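Plisine hand-held grippers: setup, care and repair FAQ

Last edited 7 January 2022. Kept by Wanpen Chaimongkol, Bundside office. If something is wrong on this page, fix it or tell me, don't just work around it.

Covers the white two-finger hand-held pair with the marker cubes. The bench arm has its own page (Kongkaew cell, see the wiki sidebar). Most of the questions below come up every time someone new starts, so read first, then ask.

GETTING STARTED

Which one is left and which is right?

Look at the underside of the handle, there's an L or an R scratched into the plastic. Do not go by the strap, straps get swapped. If you record a session with the pair the wrong way round, tell Kęstutis before you upload. He can swap the labels in the file, takes him a minute. If you don't tell him, it takes a good deal longer.

Do I need to charge them?

No. No battery in the handles. The fingers are worked by your own hand through the trigger. Only thing that needs power is the head camera and the laptop it talks to.

What do I check before the first run of the day?

Short list, same order every time:
Fingers open all the way and close all the way, no scraping.
Fingertips meet evenly, no gap on one side.
Both cubes tight. Twist gently with two fingers, no movement at all.
Marker faces clean, flat, no lifted corners.
Straps on and buckles holding.
Sign the sheet.

Takes 90 seconds once you know it.

Can I skip the sheet if I used them an hour ago?

No.

How do I wear the strap?

Around the wrist, snug, loose end tucked back so it doesn't swing in front of the cube. The strap is there so a dropped gripper hangs from your arm and doesn't hit the floor. The floor is hard and the cube corners are thin. Every broken cube so far was a floor drop with the strap undone.

Where should I sit or stand for the tracking check?

Anywhere with a bit of room in front of you and decent overhead light. Sitting is fine. Hold both grippers out in front, elbows relaxed, fingers pointing up and away from you, cubes toward the camera. You want at least two faces of each cube readable. Hold still til both status dots go green, then turn your wrists slowly in and out. Dots should stay green the whole way.

People mostly do this from an office chair while everyone else is working at the desks. That's ok. Keep your voice down and keep your sleeves pushed up, long cuffs slide over the markers.
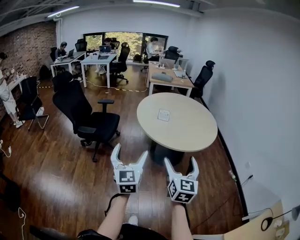 THE MARKER CUBES

Why are the cubes such a big deal?

The software knows where the gripper is only from the black-and-white squares. If a cube has shifted on its base by even a little, every position in the recording is off by the same amount and it still looks fine on screen. You find out later, when the arm closes its fingers next to the cup.

One dot keeps going red. What now?

In this order:
Clean the faces (see below).
Check for glare. Tilt the cube a few degrees and see if the dot comes back.
Check the other gripper isn't in front of it.
Check the head camera lens for a thumb print. It's very often this.
Restart the tracker.
Still red, swap the cube.

What kind of glare?

Ceiling strips mainly. Window in the morning. The printed faces are supposed to be matte but they get shiny from handling, and once they're shiny they catch the light and a whole face goes gray to the camera. A shiny face means new stickers. Cleaning won't bring it back.

How do I clean the faces?

Dry microfiber cloth first. If that isn't enough, cloth slightly damp with plain water, then dry again. No alcohol, it lifts the ink. No desk wipes either, same problem. No fingernails on the edges.

How do I replace a sticker?

Print from the file called cube_faces_pradesum, matte label sheet, scale set to 100 percent. NOT fit to page. Fit to page has cost us more time than anything else on this list.

Measure the printed square with the calipers before you cut. It must be 27 mm on both sides. If it's not, bin the sheet and check the print settings again.

Peel the old one warm (hair dryer, low, drawer 3). Get all the glue off. Put the new one on from one edge and smooth across with the plastic card. Any bubble, start over. Check the ID number on the sticker against the one on the diagram taped inside the drawer, and check which way is up. Right ID with wrong rotation is still wrong.

Then recalibrate. Yes, even for one face.

Can I leave the white border off? It doesn't fit otherwise.

No, tracker needs the border to find the edge of the square. If it doesn't fit you printed at the wrong size.

FINGERS AND TRIGGER

The fingers feel stiff.

Usually lint or hair in the pivot. Open the fingers, blow it out with the rubber bulb, work the trigger ten or so times. If still stiff, take out the pivot screw, wipe the shaft, one small drop of the dry lubricant, put it back. No oil. Oil collects dust and then gets on the things you pick up.

One finger lags behind the other.

Linkage is worn or the small pin is backing out. Push the pin in flush and try again. If it comes back out the same day, put the gripper on the repair shelf with a note and take the spare.

How tight should the pivot screw be?

Snug, then back a quarter turn. Fingers should fall open on their own when you let go of the trigger with the tips pointing down. If they hang halfway it's too tight. The screw goes into plastic so please don't lean on it.

The tips are slipping on smooth things.

Check the pads on the inside. If they look polished, change them. Bag of spares in drawer 3, part 837. Peel, stick, press for a slow count of thirty, leave it overnight if you can. Trim nothing. If the pad hangs over, it's on crooked.

Don't put tape over a worn pad. It works for a bit, then half the recordings have tape in them and half don't, and someone has to go through and sort it.

Can I bend a finger back if it got bent?

No. They're printed, they turn white at the bend and snap later in the session. Replace both fingers as a pair so the tips match.

CALIBRATION

When do I have to recalibrate?

After any sticker change.
After any cube removed or even loosened.
After any new fingers.
After a drop, also when it looks fine.
When you change the head camera or its mount.

Otherwise every Monday-type start of the week, whoever is in first.

How does it go?

Start the tracker, choose Calibrate pair. Close the fingers all the way on both, hold until the beep. Open all the way, hold until the beep. Then touch the tips of left to the tips of right, gently, three spots as shown on screen. Software gives you a number for each gripper. Under 3 is a pass. Over that, clean the faces and do it again. If it fails twice in a row, stop and look for a loose cube, don't keep pressing retry until it happens to let you thru.

Do I need the flat table for it?

No, but rest your elbows on one if your hands shake. Clear the near edge first so nothing covers the cubes.

It passed but the replay looks shifted.

Old calibration file loaded. Close the tracker all the way, open again, check the date next to the gripper name. If the date's right and it's still shifted, message Kęstutis with the session name. Don't delete the session.

AFTER A DROP

I dropped one. How bad is it?

Pick it up by the handle, not the cube. Look at the cube corners first, then the fingers, then the trigger guard. A hairline crack at the base of the cube is the one people miss, run a nail along the seam. Crack means the cube gets replaced, no glue. Glued cubes sit slightly high.

Nothing cracked: calibrate and carry on.

Do I get in trouble?

No. You get in trouble for putting it back in the case and saying nothing.

Do I throw out what I recorded before the drop?

No, that's all good. Start a new session after you recalibrate so the two don't get mixed. Write the drop in the notes field with the time.

STORAGE AND CABLES

Where do they go at the end of the day?

In the foam case, fingers slightly open, cubes up. Not on a desk, not on a windowsill (sun fades the markers). Straps folded flat beside them, never wrapped around the cube.

The head camera cable keeps getting pulled.

Route it down your back and leave some slack at the waist. If you're on a rolling chair, look where the cable is before you roll. Chair wheels have killed two of these already. Camera cables are short on purpose, don't add an extension, the video drops.

Can I take the pair to the other site?

Yes if you sign them out and take the case. Recalibrate when you get there, the trip counts as a drop.

PARTS AND WHO TO ASK

What spares do we keep?

Cubes without stickers, finger pairs, pads, pivot screws, pins, straps, label sheets. All drawer 3. When you take the last of anything, write it on the list on the drawer front. Printing a new cube is an overnight job so the day you need it is too late.

Who fixes what?

Mechanical, stickers, parts: Wanpen Chaimongkol.
Tracker, files, anything on a laptop: Kęstutis Kuusk.
Both of us out: take the spare pair, leave the bad one on the repair shelf with a note saying what it did. "Broken" is not a note.

Can I change the design?

Please do suggest. Don't print your own version and quietly use it tho. Different finger length means different calibration numbers and the old recordings won't line up with yours. Bring it over, we'll try it on the spare pair first.

Still to be added: left trigger spring replacement, photos of a good and a bad pad.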